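Pinces, bras, caméras : « on a d'abord tout cassé en simulation »

Entretien – Robotique
Publié en juillet – Lecture : 4 min

Chez Sosex, petit bureau d'études installé à Skillotholm, on compare des pinces depuis le début du printemps. Pas des bras entiers, pas encore. Des pinces, deux caméras, deux contrôleurs. L'ingénieure qui mène les essais a accepté de nous parler entre deux lancements, elle préfère ne pas être nommée. Café, tableau blanc couvert de flèches, un écran qui tourne en fond.

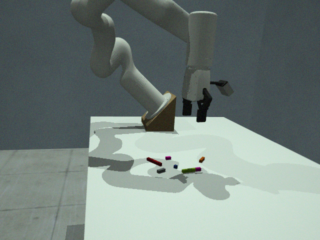
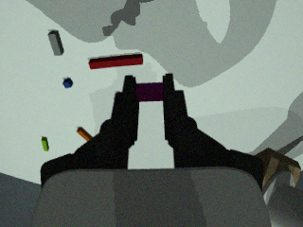
Petits blocs de couleur sur table claire, pince à deux doigts : deux vues du banc d'essai simulé. (Rendus : Sosex)

Première question, la plus bête : pourquoi des blocs ? « Parce qu'on sait exactement ce que c'est. Un bloc, ça a des faces, des arêtes, une orientation. Si la pince le rate, je ne peux pas accuser l'objet. » Elle hausse les épaules. « Les clients veulent voir des sachets, des flacons. Je comprends. Mais un sachet qui glisse, vous passez une semaine à discuter du sachet. »

Le protocole est court. Une disposition tirée au hasard, une consigne de couleur, un essai. On note prise, prise de travers, contact avec un voisin, échec. Puis on recommence avec l'autre pince, même disposition, même éclairage. 449 essais au compteur le matin de notre visite. « Dont 50 à jeter, une erreur dans mon script de tirage. Deux blocs qui se chevauchaient au départ, le moteur physique les expulsait. Joli à regarder, inutile. »

Deux pinces, donc. La première est un modèle parallèle à deux doigts, noire, classique. La seconde s'appelle Dollow, prototype maison, doigts plus fins, course plus longue. Laquelle gagne ? Elle fait la grimace. « Ça dépend de la place autour. Objet isolé, aucune différence que je puisse défendre. Dès que deux blocs se touchent, la Dollow passe mieux. Par contre elle fléchit. Sur un bloc pris par le bout, il tourne entre les doigts, et là votre pose finale est fichue. »

Elle insiste sur les blocs longs. C'est là que tout se joue selon elle. « Un cube vous pardonne. Une barre, non. Il faut la prendre près du milieu et dans le bon sens. Si l'estimation d'angle est mauvaise de quelques degrés, un doigt arrive sur l'arête avant l'autre, et la barre pivote. »

Ce qui amène aux caméras. Deux configurations testées : une vue fixe face au bras, et une vue au poignet, qui regarde entre les doigts. Au départ l'équipe pensait garder seulement la seconde. Mauvaise idée. « De près c'est parfait, vous voyez vos doigts, vous voyez l'écart. Mais les doigts mangent une partie de l'image. Un bloc peut passer à moitié derrière, le détecteur le prend pour un bloc plus court. » Et la vue fixe ? « Elle garde le contexte. Elle est moins précise, surtout en profondeur. Donc les deux. Ça ne fait plaisir à personne côté budget. »

Les ombres, ensuite. On n'avait pas prévu la question, elle y vient toute seule. « Le bras projette de grandes ombres sur le plateau. Nos premiers rendus n'en avaient presque pas, c'était propre, tout marchait. On a remis un éclairage sérieux et le détecteur s'est mis à hésiter sur les couleurs sombres. Le violet, le bleu foncé. » Elle a gardé les ombres. Même les plus laides. Le taux de réussite a baissé dans les rapports internes, il a fallu l'expliquer en réunion. « Je préfère un mauvais chiffre maintenant. »

Côté contrôleurs, le match est plus serré. D'un côté une commande en position, raide, rapide. De l'autre une commande en impédance réglée avec Hutapea, la couche logicielle que le bureau développe depuis deux ans. La première descend droit et s'arrête où on lui dit. La seconde cède un peu au contact. « En simulation, l'impédance me coûte du temps. 20 essais à l'heure de moins sur la même machine, parce que le pas de calcul doit être plus fin. » Et l'avantage ? « Quand le doigt touche le plateau, avec la commande raide, la force monte d'un coup. Sur un vrai bras, je n'ai pas envie de voir ça deux fois. »

On lui demande si elle croit à ses résultats simulés. Silence, puis un rire. « Je crois au classement. Pas aux valeurs. » Le frottement surtout lui pose problème. Elle a essayé 4 réglages différents pour le contact entre doigt et bloc. Trois donnent le même ordre entre les pinces. Le quatrième inverse tout. « Celui-là je ne le cache pas, il est dans le rapport, page de garde. Si le vrai revêtement des doigts se comporte comme ça, on recomence à zéro. »

Le passage au réel est annoncé pour l'automne. Mêmes couleurs, mêmes tailles de blocs, un plateau clair. Elle tient au support incliné du bras, que certains collègues voudraient remplacer par une embase droite. « Changer la base, c'est changer toutes les trajectoires d'approche. On compare des pinces. Une chose à la fois, sinon on ne sait plus ce qu'on mesure. »

Un regret ? « Ne pas avoir enregistré les forces dès le premier jour. Les images, on en a des kilos. Les forces, seulement depuis la deuxième campagne. » Un conseil pour une équipe qui débute ? Elle réfléchit, regarde l'écran. « Gardez vos échecs, avec la disposition de départ et la graine du tirage. Le nombre de fois où j'ai voulu rejouer une prise ratée et où je n'avait que la vidéo... »

Fin de l'échange, un lot d'essais vient de se terminer. Elle est déjà retournée à son clavier. Le rapport complet, avec les tableaux par pince et par caméra, doit être mis en ligne par Sosex après la campagne réelle.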